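The plate at the end of the meal

Jul 15, 2024

By Styliani Giannakopoulos

Mahtab Talebi keeps the seconds on a low shelf by the door of her workshop in Tirumen, where people trip over them. There are bowls that have gone oval in the kiln, mugs with handles set a little too high, and plates that rock when you press on one side. She sells them for 3 pounds each, whatever the size. The good pieces go in boxes to a shop called Gkikas, two streets up from the harbour, and cost a good deal more.

On the morning I visited, a woman bought five of the rocking plates and said she would put them under flowerpots. Talebi wrapped them in newspaper without comment.

"A plate has one job, and then people give it six others," she said when the door had shut. "I used to mind."

I had come to ask her about dinner plates in particular. My mother had died in the spring and left a cupboard with 79 of them, from at least four sets, none complete. My brother wanted none. I wanted the brown ones with the speckled edge that we ate from as children, and I could not say why those and not the others, which were better made. It seemed to me that somebody who makes plates for a living might have thought about it.

Talebi's first answer was a practical one. People remember the weight. A dinner plate is lifted several times a day, wet and dry, full and empty, for years on end, and the hands learn it. If you hand someone a plate that looks the same as the one they grew up with but weighs half as much, they will tell you it is wrong before they can tell you what is wrong with it. She throws hers from 2 kilos of clay, a heavy start for a plate, and turns a lot of it away from underneath once it has stiffened. What is left sits mostly in the foot and the rim.

The rim is where she spends her time. A flat plate with no rim warps more easily and lets the gravy go where it likes. A rim that is too steep makes a bowl. She wants enough of a lip to get a thumb behind, and she checks this by closing her eyes and picking the plate up, one hand, then the other. Glaze thins out over a sharp edge, so the edge has to be rounded if it is to hold its colour all the way over. On her blues and greens you can see straight away where she has been careless, and those go on the low shelf.

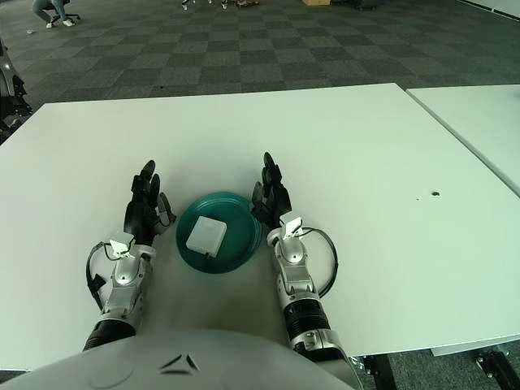

A dark teal plate with a raised rim. The glossy surface picks up the light along the edge.

The blue-greens are what Gkikas asks for most. The shop started out selling rope and lamp oil, and still has the deep wooden drawers for it, which now hold napkins. The owners tried white plates for a year and found that visitors would not carry white plates home. They could buy those anywhere, they said. They wanted a plate that would remind them of having been away.

Talebi herself eats off white. She learned to throw in Pusus, inland, at a pottery that made nothing else, and she still has four plates from there with her own initials scratched under the foot. The place turned out 300 pieces a week, and apprentices were not allowed to make plates at all for the first two years. They made egg cups. Then they made saucers. When she was finally given the clay for a dinner plate she spoiled eleven running, all in the same way, by pulling the wheel head away too soon and letting the middle lift. The twelfth cracked in the drying room.

"Dry it slowly and dry it upside down," she said. "I could have been told that on the first day. They let me find it."

The drying is still the part she worries over. In August the workshop gets so warm that a rim can be hard by lunch while the middle stays soft, and the one pulls against the other. She covers the rims with strips of plastic cut from dry-cleaning bags and turns the boards round every hour or so. Her neighbour does it if she has to go out. By September she can leave things overnight again.

We walked down to eat at Ramen, which in spite of the name serves mostly fish. It has been there since before either of us knew what ramen was, and the name is said to have come from the first owner's surname, badly painted. The plates were thick hotel ware with a green line round the edge, chipped in the usual places. Talebi turned hers over before the food came. I noticed that the couple at the next table watched her do it, and that she did not notice them.

I asked whether chips bothered her. She said a chip on the rim was a matter of stacking, and that most chips happen in the cupboard and at the sink. Put a sheet of kitchen paper between good plates. Do not stack more than eight. Never lift the bottom one out from under the rest, which everybody does, and which I had done that same week with the brown ones, breaking one clean in half.

She offered to look at it. I posted it to her when I got home, in two envelopes, and she wrote back ten days later to say that it could be glued for show but not for eating from, and that it had been made in a mould, quickly, and fired a little too hot. The speckles were iron in the clay. It weighed, she added, almost exactly what hers do.

I kept seven of the brown plates. The rest of the cupboard went to a church sale, apart from one large oval dish that my brother asked for after all.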